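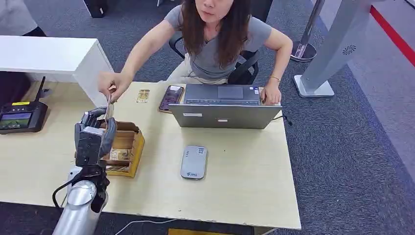 Mesa de clasificación de tarjetas, con la caja de cartón abierta junto al portátil.

Acta de la reunión de seguimiento -- inventario de tarjetas y equipos portátiles
Nurkstead, 6 de noviembre de 2017
Preside: Adaeze Aliyu

1. Acta anterior
Se aprueba sin cambios.

2. Estado de las tarjetas
El registro recoge 696 tarjetas. Quedan 20 sin número de lote, todas de la serie Kostent. Se acuerda apartarlas y no darles de alta hasta recibir el listado corregido de Netska.

3. Puesto de trabajo
Las tarjetas se sacan de la caja de una en una y se anotan en el portátil antes de pasar a la siguiente. La caja permanece abierta sobre la mesa durante el turno -- se cierra al terminar y vuelve al armario. Los teléfonos personales no se usan para el registro.

4. Equipos
Dos terminales de mano figuran en la hoja de Zaidi con el mismo número de inventario. Adaeze Aliyu revisará las etiquetas y comunicará el duplicado. Se mantiene la red inalámbrica actual.

5. Material
Se aprueba un pedido de 100 fundas rígidas. Las etiquetas adhesivas quedan pendientes de presupuesto.

6. Ruegos y preguntas
Se pide una segunda mesa para la revisión de fin de año. Se tratará en diciembre, junto con el cierre del inventario.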